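Valwood Hard Wax Oil, Clear Satin
Manach Finishes > Interior Wood > Oils and Waxes

Product code: 854
Sizes: 310 ml tin, 10 litre drum
Finish: satin
In stock

Add to basket
Add to wish list

Overview

Valwood Hard Wax Oil is a clear finish for indoor wood. It is meant for tables, worktops, shelves, desks and window boards. It soaks into the surface and leaves a thin layer of wax on top, so the grain still shows and the wood can be patched later without sanding the whole piece back.

It replaces the old Pasteck Table Oil, which we stopped selling in August. If you have a table finished with Pasteck, you can go over it with Valwood after a light sanding. Wipe off the dust and test a corner first.

The clear version will darken most woods slightly and bring out any yellow or red in them. If you want pale oak to stay pale, order the Valwood Natural instead. It has a small amount of white pigment in it.

How to apply

Sand the bare wood to 120 grit, then 150. Do not go finer than 180 or the oil will sit on the surface and stay tacky. Vacuum the dust and wipe with a dry cloth.

Stir the tin well. The wax settles at the bottom and shaking does not bring it all back up.

Put on a thin coat with a flat brush or a lint-free pad, working along the grain. Leave it for 10 minutes and wipe away anything still sitting on the surface. Leave overnight with a window open. Apply a second coat in the same way. Softwoods may need a third.

Most trouble with this product comes from putting on too much. A small dining table should take less than half a tin for both coats.

Drying and first use

Dry to touch in eight hours at normal room temperature. Light use after two days. Full hardness takes two weeks, and until then keep water off it and do not cover it with a cloth or mat.

Everyday care

Wipe with a damp cloth and dry it afterwards. Avoid spray polish, bleach and scouring pads. Lemon juice, vinegar and red wine should be wiped up when they are spilt. Put a coaster under anything straight from the kettle.

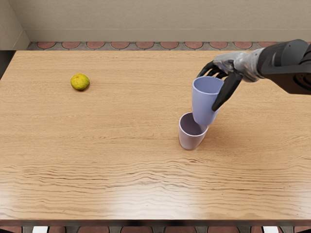 Debashish Mridha: I used two coats on a beech kitchen table and it has held up well, but I would say the two weeks is on the short side if your kitchen is cold. Mine still marked after sixteen days. By the third week it was fine and the rings came out with a bit more oil on a rag.

Reply from Manach: Thank you. Below 15 degrees we would allow another week. The label will say so from the next batch.

Coverage

One 310 ml tin covers some 428 square decimetres with a single coat on planed hardwood. Rough or very dry wood will take more.

Safety

Rags soaked in oil can catch fire by themselves. Lay them flat outdoors to dry or put them in a bucket of water before throwing them away. Keep the tin closed and away from children. Clean brushes with white spirit.

Also in this range

Valwood Natural Hard Wax Oil
Valwood Maintenance Oil
Weerakoon flat brush, 50 mm
Weerakoon lint-free pads, pack of five

Delivery

Tins go by standard post. The 10 litre drum goes by carrier and needs a signature. Unopened tins can be returned within 30 days.

Page last updated 23 Jun 2020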